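About us

Hello, and welcome to Foulkes Floor Care. I'm the one who answers the phone, drives the van and does a fair share of the mopping, so if you book with us we'll almost certainly meet. 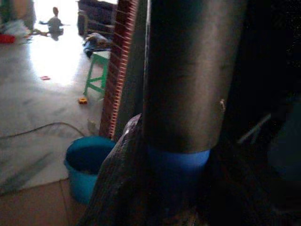 I started the business from my kitchen table in Skenddale, after years of cleaning for other people's firms and always being told to hurry up. Hurrying is fine for a windowsill. It's a terrible way to treat a floor! I'd be sent into a lovely hallway with one mop and one bucket of something bright green, given twenty minutes, and then we'd all wonder why it looked cloudy when the light came in. So I went off on my own, bought a second-hand van and decided I'd do floors and the bits that live on floors, and do them slowly.

There are 3 of us now, all local, and we've got a little unit at Plallside where we keep the kit, wash the mop heads and drink far too much tea. We look after homes, a couple of small offices and the village hall, which has a wooden floor that has survived more ceilidhs than I'd like to think about.

What we do

Mostly it's hard floors. Marble and marble-look, ceramic tile, slate, vinyl, sealed wood. Shiny pale floors are my favourite (I know, I should get out more) and they're also the ones people ring up in despair about, as every footprint and every streak shows the moment the sun is on them. Nine times out of ten the floor is perfectly all right and it's wearing several coats of old cleaning product. We take that off with warm water and a very mild cleaner, rinse it, rinse it again, and dry it by hand with flat cloths.

If your floor is real marble, please put the vinegar down. I say this with love. Lemon, vinegar and most bathroom sprays will dull the polish, and I can clean a dull patch but I can't clean the shine back into it – that's a job for a stone polisher, and I'm happy to pass on a number. If you're not sure whether yours is stone or a good copy, tell me when you ring and I'll have a look before anything gets poured anywhere.

Then there are the edges. I'm a bit of a bore about edges. The middle of a room gets cleaned every week by anyone with a mop, and meanwhile there's a strip along the wall, behind the pipes and round the foot of whatever's been stood in the corner, that hasn't seen a cloth in years. We get down on our knees for that part, with an old paintbrush for the dust, and a damp cloth after. Ribbed and slatted things take ages and I find them weirdly soothing. One brush, one groove at a time, radio on.

How a visit goes

We come and look first, which costs nothing and usually ends with me meeting your dog. On the day, we shift what can be shifted, and we put it back where we found it. That includes the odd collection every house has in a corner by the door – the bucket, the length of something left over from a job, the piece of wood that's being kept for a reason. We don't throw anything away and we don't tidy your life for you unless you ask. If you do ask, we're rather good at it!

Dry sweep first, always, then the vacuum with the soft head. Grit is what scratches a glossy floor, and a wet mop will just push it about. After that it's two buckets, one for the cleaner and one for the rinse, with the water changed as soon as it looks like tea. An ordinary hallway and kitchen takes us a morning. We'd ask you to keep off it in socks until it's properly dry, mainly for your own safety (I've gone over in my socks more than once and it wasn't elegant).

All bookings and reminders go out through Cleltel, so if you get a text from them with our name in it, it's genuine and you can reply to it in the normal way. I do read them, generally in the evening.

A few things people ask

Do you bring your own equipment? Yes, all of it, down to the buckets. We just need a tap and a socket.

Do you use bleach? Not on floors. I might use it on a drain if you've asked me to.

Can you come while we're at work? Of course. Plenty of our regulars leave a key, and it stays in the safe at the unit between visits.

Do you do carpets? We don't, sorry. I tried it for 2 winters and my back has asked me never to mention it again.

Will you do a one-off? Happily. April gets busy with people wanting the whole house done before the garden takes over, so for spring do ring early.

Where to find us

We're at Unit 488, Plallside, on the Skenddale side, down the lane and past the tyre place. The number on the door is small, so look for the mop heads drying on the rail. We're usually in before eight in the morning and back again from four, and if the kettle's on you're very welcome to bring in a spare tile and ask me what's safe to put on it.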